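We use cookies to keep you signed in to the support desk. Accept | Manage settings

Posted by Lucimara Camargo, June 2022

Subject: Hand-held gripper drops recording during folding demo, open day

Status: open, waiting on logs

Product: Netov hand-held gripper, recorder software Luka
Site: Fustard demonstration flat, bedroom station

Summary
The recorder stops writing partway through a fold. The gripper itself carries on working and the jaws open and close as normal. There is no warning on the tablet until the visitor presses Save, at which point Luka reports "session incomplete" and offers only Discard.

Background
The open day runs as a walk-round. Visitors come into the bedroom station in small groups, watch one fold done by staff, then try one themselves with the gripper. The item is laid out on the bed, picked up at one end and turned over on itself. The recording is played back on the tablet straight afterwards, so a lost recording means the group leaves without seeing the second half of the demonstration.

The fault was first seen in the second group of the morning. The first group had no trouble. Nothing was changed between the two apart from swapping the item being folded, from a tea towel to a fleece.

Steps to reproduce
Start Luka on the tablet and wait for the green status line. Press Record. Close the jaws on one end of the fleece, lift, fold, release. Repeat without pressing Stop. On the bad runs the elapsed time on the tablet freezes at 20 seconds or a little after. On the good runs it carries on to the end.

What was tried
Restarted Luka. No change.
Restarted the tablet. One good run, then the fault came back.
Replaced the USB cable with the spare. No change.
Moved the tablet from the window sill to the chair by the door. No change.
Went back to the tea towel. Three good runs in a row, so the item does seem to matter, although I can't see how it would.

The fleece is thicker and needs more squeeze. It is also folded into a long bundle before the visitor starts, and the usual place to take hold is the lower end, with the bundle running away from you up the bed.
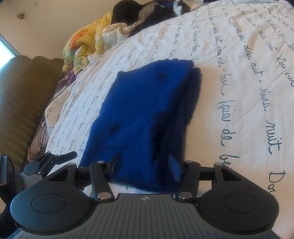 Rawashdeh support replied that the cloth is unlikely to be the cause in itself, but that a thick grip holds the jaws partly open for longer, and that older versions of Luka read a jaw position that doesn't change as a lost sensor. They asked for the version number, the jaw log from one good run and one bad run, and whether the jaws were calibrated that morning with the card or without it.

Answers to the above. Luka is the version installed when the kit was delivered; it has not been updated, as the flat has no network on open days. Calibration was done without the card. I was not aware that it made a difference. The jaw logs are on the tablet and I will copy them off this evening.

Further tests, lunch break
Recalibrated with the card, following the printed sheet. Full open and full closed both accepted first time.
Fleece, five folds, no visitors present. Four recordings complete, one frozen.
Fleece again, with a deliberate small release and re-grip halfway through each fold. All complete.
Then held the fleece still with the jaws shut on it and did nothing else. Recording froze. Repeated with the same result.

This fits what support said about the jaw position. The setting "position timeout" in the advanced menu reads 800. No unit is given. If it is a count of samples and not milliseconds, then it may explain the pause before the freeze. I raised it to 2000 and ran the held grip again. The recording was still running after 30 seconds, when I stopped it by hand and saved it without an error.

State at the start of the afternoon
Timeout left at 2000. Card calibration kept. Staff have been told to re-grip once during the fold and to press Stop between visitors - previously the recorder was left running through the changeover, with the gripper put down on the bed.

The afternoon groups all got their playback. One visitor's recording had a short gap in the jaw trace but it saved and played.

Still needed from support
1. The unit of the position timeout, and its highest safe value.
2. Whether the later version of Luka can be installed from a memory stick.
3. Whether the "session incomplete" files can be recovered. The tablet has kept them in a folder marked "held" even after Discard was pressed.
4. A warning on the tablet when recording stops. A sound would do.

The kit stays at the flat until the next open day. Please leave the ticket open until the logs have been read.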